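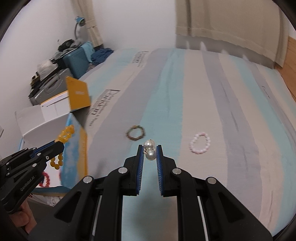
串珠手链不戴的时候,挂起来好还是平放好?

平放好。弹力线最怕长时间受力,挂在钩子上,整串珠子的分量都吊在同一小段线上,日子久了线会变长,戴上手就松。平放在布上或者浅盒里,互相隔开一点,线能用得久一些。

首页 饰品 收纳 家居 读者来信 搜索

饰品 > 手链与耳饰 > 平价套装 > Lelari 串珠手链加珍珠耳饰套装

Lelari 串珠手链套装:戴了3个月,说点商品页上没写的

先说价钱。我在 Zeton 上下单,实付103元,满减之后的价格,原价写得很高,我一向不信原价。套装里是几条不同颜色的串珠手链,外加一对珍珠耳饰。商品页底下挂着3,001条评价,前面几页基本都是“很好看”“送妈妈的,妈妈喜欢”“客服态度好”。这种评价看十页和看一页没有区别,珠子孔边毛不毛、线头怎么收的,一句都没有。所以我买回来自己戴。

颜色我逐条说。

黄的那条接近琥珀色,圆珠,是整套里最像样的。白天配浅色衬衫不扎眼,晚上灯光一打会偏深。商品页管它叫“蜜蜡色”,注意那个“色”字,人家没说是蜜蜡,你也别当蜜蜡买。这类字眼商家斟酌得很仔细,买的人往往一眼扫过去。

红的那条我戴得最少。红色串珠很挑衣服,黑色毛衣可以,别的我都觉得像过年。这纯粹是我个人的问题,喜欢红的人照买。

杂色那条有墨绿、棕和一点粉,单看图片觉得乱,上手以后反倒耐看。缺点是几种颜色排得没什么章法,说是随机排列也行,说是剩下的珠子串到一起也说得过去。我倾向后一种,当然没有证据。

浅粉那条最淡,远看几乎就是肤色。如果你指望别人注意到它,别指望。跟杂色那条叠着戴还行,单戴等于没戴。

再说耳饰。上下两颗白珠叠在一起,顶上是银色的小钩和小圈。样式没毛病,走路的时候会轻轻晃。我的疑问在材质。页面上写“珍珠耳饰”,详情参数那一栏却空着,问客服是淡水珠还是仿珠,回我一句“亲,高品质珍珠光泽哦”。光泽谁都会有。我用牙轻轻磨过,手感说不准,也不打算为了这个价位的东西去做鉴定。我的建议是按仿珠的心理价位去买,真是珍珠算你赚到。

钩子部分我要提醒一句。商品页说“不易过敏”,什么金属没写。我的耳朵不算敏感,连戴一个下午没事,戴到晚上会有点痒。敏感的人要么换钩,要么跳过。换钩不难,小圈用尖嘴钳拨开就行,但别横着掰,前后错开再合上,横着掰容易合不拢。

弹力线是这类手链的命门,偏偏最难从图片上看出来。3个月里我那条黄的戴得最勤,目前没断,但比刚到手时松了一点,手垂下来能滑到手背上。其余几条戴得少,看不出变化。我有2条 Setiawan 的旧手链可以拿来比,那个牌子贵一些,线明显更粗,穿珠的时候线结是藏在珠孔里的。Lelari 的线结有的藏住了,有的露在外面,摸着有个小疙瘩。不至于扎手,但能摸到。

几个我试过的用法,顺手记在这里:

戴的时候把手链撑开套进去,别捏着一头硬拽。很多人说线断得快,多半是这么拽断的。
洗手之前摘下来。护手霜干透再戴,不然孔里会积一圈白的。
擦的时候用干软布,沿着珠子转一圈。酒精湿巾我没敢用在粉色那条上,怕掉色,你们谁试过可以留言。
耳饰单独装小袋,和手链混在一起,钩子会缠进线里,解起来很烦。

挑的时候,我现在的习惯是把手链全部摊在床上,一条条拿起来对着窗户转。床单最好是素一点或者浅色条纹的,花床单上什么珠子都好看,那就没法比了。商家拍图爱用深色绒布也是一个道理,绒布吃掉反光,珠子表面有点坑也看不见。收到货先找个亮的地方看,别在台灯底下看,黄光底下粉的和米色的根本分不出来。

至于包装,页面上把“送礼佳品”四个字放得很大。我的看法是,饰品装进什么盒子和饰品本身好不好没关系,103元里分多少给纸盒,商家心里有数。真要送人,不如自己找个合适的小盒,里面垫一层软纸,比附赠的那些零碎体面。自己戴的话,包装拆完能留就留着装发圈,不能留就扔。

收纳方面,有读者推荐过 Osstead 的分格浅盘。我看过实物,格子偏小,手链得绕一下才放得进去,绕久了线有没有影响我不好说,反正我没买。我现在就是一块软布,铺在抽屉里,手链摊开放,土办法,好用。

值不值?如果你看中的是黄的和杂色那两条,耳饰当添头,这个价我觉得勉强过得去。如果你是冲着“珍珠”两个字来的,请先让客服把材质写成文字发给你,写不出来就别下单。如果只要一条,去找单卖的,套装里总有一条你不会戴,我家那条红的就一直躺着。

还有一点,详情页说弹力线“可终身免费换线”,我去问了,邮费自理,来回都是。算一算邮费,再看看一卷线的价钱,自己换吧。打结用外科结,绕够圈数拉紧,结上点一小滴胶水,晾过夜再塞进珠孔里。我打算等黄的那条再松一些就动手,换完以后在这页底下补一段。

相关文章
弹力线断了怎么重串:工具和打结方法
Setiawan 手链旧款复评
Osstead 分格浅盘,买之前先量抽屉
仿珠和淡水珠,靠手感能分清多少
Zeton 满减怎么算才不吃亏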